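Thread: Can anything fold laundry yet, for real

skinner_m
Saw the Bridska demo video. Arm folds 5 towels on a white table, nice lighting, everybody claps. My house does not look like that. Has anyone seen a machine deal with a normal pile of clothes on a bed?

dustpan88
No. Next question.

cilex_fan
Bit harsh. Our shop floor has a Skosdale picker that sorts up to 800 parts a shift and barely drops one. Clothes are next, give it time

dustpan88
Parts are stiff. Parts dont change shape when you grab them. Pants do.

Catriona Lamont
Agree w/ dustpan. Camo pants on top of something black, all bunched up, patterned sheet underneath - and a cat right there next to the pile. Where does the machine even start 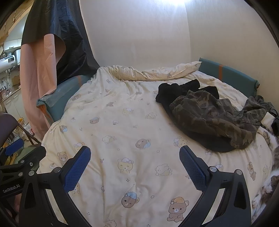 skinner_m
What's the hardest part of laundry for a robot right now?

Catriona Lamont
Finding the edges. Once it has 2 corners of a towel the folding is mostly solved, but picking a waistband or a sleeve out of a heap is still slow and it grabs the wrong layer a lot.

cilex_fan
Slow is fine tho. Run it overnight, who cares if a shirt takes ten minutes

dustpan88
I care if it picks up the cat

cilex_fan
ok fair. Still say 500 bucks for one that only does towels would sell

skinner_m
Not to me. Towels are the easy bit, I can do those half asleep. Want the socks done. Will check back when Bridska posts the next video, they said October but didnt say which year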